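Home
News
Books
Events
Newsletter
Contact

Danko Press to publish Onyshchenko's second novel in paperback

Sat 9 May

Danko Press will bring out a paperback edition of Valentyna Onyshchenko's second novel, The Ferry Clerk, two months earlier than planned. The hardcover came out in March and the first printing has sold through at most of the stores that carried it.

The book follows a ticket seller in a river town who starts keeping a notebook of the passengers who never buy a return. It has 51 short chapters, most of them only a few pages long, and is set over a single winter. The paperback adds a new afterword by the author and a short list of questions for reading groups.

Onyshchenko wrote the first draft while working the early shift at a bakery. She said the short chapters came from that schedule.

"I had an hour and a half after work before my son got home from school," she said. "If a chapter wasn't finished by then, it had to wait until the next day, and by the next day I usually didn't like it anymore. So I learned to finish them."

The cover has been redrawn for the new edition. The hardcover used a plain gray jacket with the title in small type, and several booksellers told the publisher that customers had trouble finding it on the table. The new one is dark green and shows the ferry landing at night, with the author's name moved to the top.

Tymofii Kovalchuk, who edited both of Onyshchenko's novels, said the text itself has had only light corrections. A train that left on the wrong day in chapter 14 now leaves on the right one, and a minor character's last name is spelled the same way throughout.
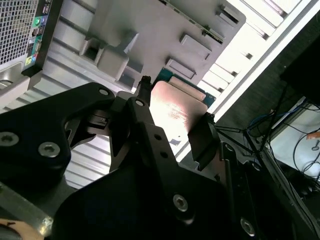 Black metal plates with silver-headed hex-socket screws.

"Readers wrote in about the train," Kovalchuk said. "Three letters in the first week. We were glad to have them, and we fixed it."

An ebook will go on sale the same day as the paperback. An audio edition is being recorded by Broteck Audio and should follow later in the year. The reader has not been announced. Onyshchenko said she listened to samples from several people and asked for someone who would not hurry the conversations on the boat.

The author will read from the book at Ritel Books on the evening the paperback goes on sale. The store's upstairs room holds 180 people and tickets are $8, which can be put toward a copy of either novel. Signed copies can be ordered ahead by phone or at the counter – the store does not ship them. Doors open half an hour before the reading, and there will be time for questions afterward.

A second reading is planned at the public library in Driltine, where Onyshchenko grew up. That event is free, but the library asks people to put their names down at the front desk. The ferry landing in the novel is partly based on the one in Driltine, though the author said she moved the church and left out the bridge.

Her first novel, A Room Over the Pharmacy, has been out of print in hardcover for some time. Danko will reissue it in a matching paperback, with a cover by the same artist. Anyone who joined the waiting list for the earlier book will get an email when orders open.

Onyshchenko is working on a third novel, which has no title yet. She said it is set in the same town some years later and that the ticket seller appears in it once – on a bus, without being named. Kovalchuk has read the opening section and expects a full draft next spring.

Reading groups that would like the discussion questions before the paperback is out can ask for them by writing to Danko's publicity desk. The questions will be sent as a printable page.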